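Research › Politics and Media › Working Papers

Filed under: European Politics, News Habits

4. What local councilors read in the morning

I went into this part of the project thinking I knew the answer. I'd spent a whole August in Hurska drinking far too much coffee with councilors, and every one of them told me they read the national papers first (usually on a phone, usually before 7 a.m.). So when Radymyr Stasiv and I sat down with the reading diaries, I expected a pretty dull section!

We had diaries from 125 councilors in Hurska, Pallon and Zhuravel, kept for 14 days each. National papers do show up, but mostly in the evening. Mornings belong to party newsletters and regional sites, and in Pallon the party newsletter was the first thing opened on around 40 percent of the days we could code. I went back and checked that number twice, because it looked too high to me.

Radymyr thinks the Pallon result comes from the coalition talks that were dragging on that month, with both parties mailing their people at dawn. He may be right. I lean toward a duller story: the regional paper there put up a paywall in spring, and the newsletter is free. Our data can't settle it, and we'd need a calmer month to compare against.

We left Morken out of the main count. Only 30 councilors there returned a diary, and a good many had plainly filled in the whole thing in one go (same pen, same three titles, day after day). I still read them all, and they come back in Section 6 when we get to trust in foreign coverage.

Figure 3. 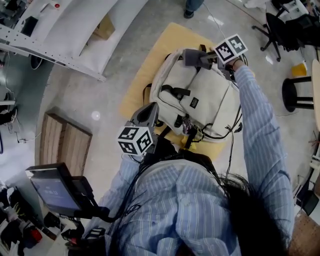
Did councilors from opposition parties read different sources in the morning?

Only a little: they opened regional sites somewhat more often than governing-party councilors did, and the gap was gone by lunchtime.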